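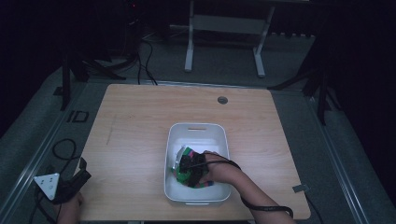
二月里我们丢了一整段数据,准确地说,数据还在,只是里面的夹爪“张不开”了。我为这件事兴奋了好几天(同事觉得我有点毛病),因为这是我做手持夹爪采集以来碰到的最漂亮的一个故障,查起来像拆毛衣,一根线头拽出一大截。趁记得清楚,赶紧写下来。

先说背景。Belten是我们内部给这套采集流程起的名字:人手拿夹爪做动作,夹爪上的相机录画面,同时记录位姿和两指之间的开度,最后拿去训练策略。任务都很日常,把软的东西放进收纳盒、从盒子里拿出来之类。软东西难弄,抓一把布,它会鼓、会垂、会卡在指缝里,同一个动作做两遍,布的样子从来不重复。我特别喜欢这类任务,看再多遍也不腻!

那天下午跑完一批,照例丢进Jokar(我们的回放检查工具,界面丑,但是好用)。编号2303的那一段刚播到一半就报红:开度曲线卡住了。画面里两根手指明明已经分得很开,曲线却趴在接近闭合的位置一动不动,过了一会儿猛地跳上去,再往后又正常了。

我的第一反应是丢帧。线松了、接口接触不良、录制电脑忙不过来,这些都见过,而且见得太多了。于是先查时间戳,整整齐齐,一帧没少。再查位姿,手腕的轨迹平滑得很,没有跳变。也就是说相机没事,定位没事,唯独开度这一路在说谎。

这下有意思了。

接着我把同一把夹爪当天录的其他段全部翻出来,一共19段,一段一段看曲线。前面的都干净,到后面开始出现很小的台阶,小到自动检查的阈值根本抓不住,得把纵轴放大才看得见。台阶一次比一次宽,到2303那段终于宽到报警。看到这里我在椅子上喊了一声:这哪里是突然坏的,它是慢慢黏住的!
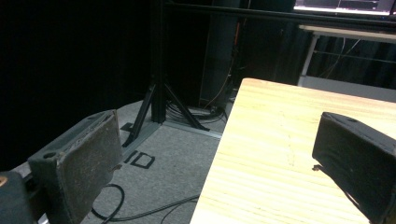
判断成“慢慢变坏”以后,嫌疑范围一下子缩得很小。传感器要么好要么坏,很少这样一点点恶化,机械的可能性大得多。我把夹爪断电放到桌上,用手去推手指。空推的时候很顺,几乎感觉不到阻力。可是停一会儿再推,起步那一下是涩的,像抽屉轨道里进了沙子。

拆开以后真相大白:滑轨根部缠了一小圈纤维。抓布的时候指垫蹭下来的毛,布上掉下来的毛,一点一点往里钻,和润滑脂混在一起,搓成了一根细细的绳。它正好压在开度传感器连杆的活动位置上。手指张开,连杆却被拖住,直到拉力够大才弹过去,曲线上那个猛跳就是这么来的。

我用镊子把那根“绳”夹出来的时候真的很有成就感,比调通一个模型还高兴。

不过高兴归高兴,后面这件事让我出了点冷汗。人拿着夹爪采数据,开度读错了,最多是这段作废。可是同样的手指和滑轨,我们也装在机械臂上跑策略。控制器如果以为手指是合着的,而它其实张着,或者反过来,以为已经松开了而它还夹着东西,接下来手臂该抬就抬、该走就走。夹的是一块布还好,要是有人正伸手去盒子里整理东西呢?我们原来的安全检查只看力和碰撞,从来没有问过“开度读数和发出去的指令对不对得上”。这个洞一直都在,只是没有踩到。

所以当天就把机械臂那边停了,先补检查,再谈别的。改动写出来很短:

第一,机械臂侧加一条比对。开度指令和读数的差值连续超过2毫米就停,原地不动,等人过来确认,不做自动恢复。我本来想写自动重试一次,写到一半删掉了。黏住的机构重试一次多半会“成功”,然后问题就又藏起来了。

第二,采集侧在每段开头加一个空张合动作,做2次,什么都不夹。Jokar拿这两次曲线和新夹爪的基准曲线叠在一起看,有台阶就标黄。之前那种阈值抓不到的小台阶,放在空张合里非常显眼,因为没有布的干扰,曲线本来应该像尺子画的一样。

第三,清洁。以前是想起来才擦,现在每换一种布就看一眼指垫和滑轨,有飘着的毛就剪掉或者夹走。千万别用手去扯!我扯过,指垫的边被我越扯越毛,等于给滑轨送饲料。
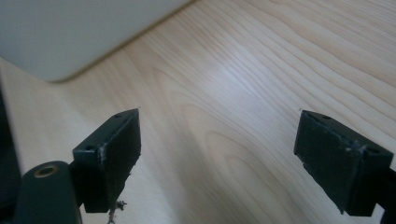
空张合这个小动作真的太值了,强烈推荐给所有做手持采集的朋友。它几乎不占时间,做的时候把夹爪悬在桌面上方,指间什么都别放,慢慢张到底,再慢慢合上。一定要慢。快速张合的时候惯性会把那点黏滞冲过去,曲线看着还挺好看,我第一版就是做得太快,拿那把还没清理的夹爪去试,居然给了绿灯,白高兴一场。放慢以后台阶立刻就出来了。

数据怎么处理也纠结过。2303肯定不要。前面那些只有小台阶的段,我原想用画面重新估一遍开度,把曲线补回来。技术上能做,两根手指在相机里看得清楚,位置也固定。我甚至已经兴冲冲写了个脚本,起名叫Fatine,跑出来的曲线挺像样。但布一挡住指尖,估计就飘,偏偏最关键的那几帧指尖几乎总是被挡住。最后决定带台阶的全部重录,Fatine留下来当第二双眼睛,专门和传感器读数唱反调,两边说法不一致就提醒人去看。这个用法我反而更喜欢。

还有一个没解决的问题。滑轨那里其实缺一道防尘的东西,Magalhães那版结构(我们下一代夹爪的代号)打算加一片软刮片,把毛挡在外面。我画了两种,一种贴得紧,毛进不去,可是手指推起来变重,手感差很多;另一种松一点,手感保住了,细毛照样能溜进去。目前装的是松的那种,配合勤清洁先用着。如果有人在这种小行程滑轨上试过毛毡或者别的密封,求留言告诉我,用的什么材料、多久换一次,我都想知道。

重录的部分已经录完一半,开度曲线目前都很干净。下一篇写Fatine在指尖被挡住时到底飘了多少,图我已经画好了。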